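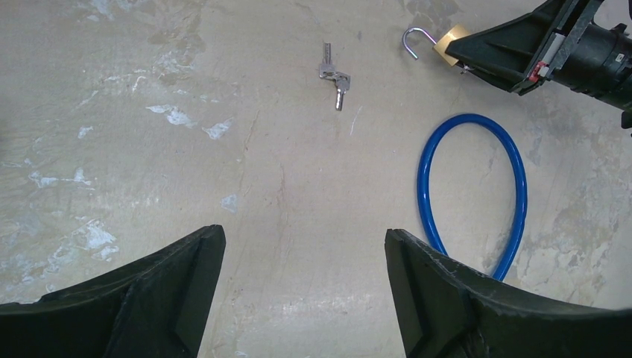
The keys, the padlock and the blue cable, from the left wrist.

Fifteen goes at the keys before smoko, and I'd say my own hands have forgotten how to be hands. You squeeze the handle at Pilach and the gripper squeezes too, a whisker behind, like a little cousin copying you at Christmas! The right arm had the padlock sorted (show-off). Mine kept nudging the keys along the concrete.

"Slower," said the boss. "It learns your bad habits as well, mate."

Well, that shut me up. 500 demos by the end of February, and every one would have my dithering in it. I breathed out, opened the fingers and went down again.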